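# Korovon Two-Hand Gripper Kit: Build and Set-Up Guide

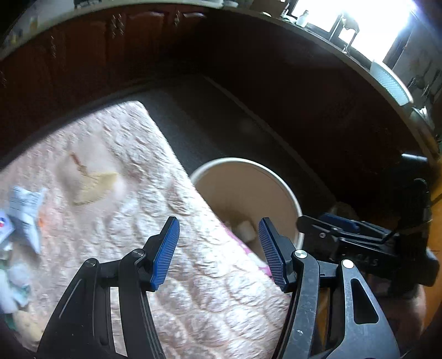
## 4. First session at the table

By now you have two assembled grippers and, with luck, the same number of fingers you started with. Section 3 covered the linkages. If you skipped it to get to the fun part, go back. The pivots can tell.

### 4.1 Before you power up

1. Clear the floor between you and the table. You will be looking at the jaws, so your feet are on their own.
2. Put the bin on the floor, right up against the edge of the table. Any open round bin will do. The Osstead build used a tall one with a lid for a month and learned a great deal about lids.
3. Leave the tablecloth on if you have one. A quilted or bumpy cloth gives the pads something to push against, and thin plastic is easier to pick off it than off bare varnish.
4. Set out the practice items. Empty wrappers, small packets and crumpled bags are ideal, and most households can supply them at no cost.
5. Open and close each gripper by hand 19 times. You are feeling for a gritty spot. If you find one, back off the pivot screw an eighth of a turn and start the count again.

> **Note:** Both ribbed blue pads on a gripper should lean in toward each other when the jaws stand open. If one leans out, you have fitted it backward. It will still close. It will not hold anything, and you will blame the software.

### 4.2 Setting the grip

1. Connect the Conulport board and wait for the steady light. A blinking light means it is thinking. A fast blinking light means it has finished thinking and doesn't like you.
2. Set `grip_limit` to 400. The board will accept anything up to 3000, a number we have tried so that you don't have to.
3. Close the jaws on a folded wrapper, then tug it. If it slides out, raise the limit in steps of 100.
4. Repeat for the second gripper. Do not copy the value across. They are twins only on paper.

> **Caution:** Keep loose sleeves, hair and charging cables away from the pivots. The outer arm has a triangular cutout to save weight, and a shoelace fits through it perfectly.

### 4.3 The pick-and-drop run

1. Start with the item nearest the bin.
2. Approach from above with the jaws open and stop short of the cloth.
3. Close, lift, and pause. The pause is for you.
4. Move past the table edge, lower toward the rim, and open.
5. Keep the other gripper back from the rim until the first one is out of the way. Two grippers in one bin at the same time is a wrestling match, and the pads lose.

Clingy plastic may stay on a pad after the jaws open. Give the gripper a short shake. If it still hangs on, use your fingers and log the run as a miss.

### 4.4 Lighting

A bright window behind the work area can wash out the camera picture. Draw a shade or turn the table until you can make out both pads on the screen. The Okonkwo mount tilts down far enough to help, provided you tighten its thumbscrew afterward.

Pad wear and replacement are in Section 5.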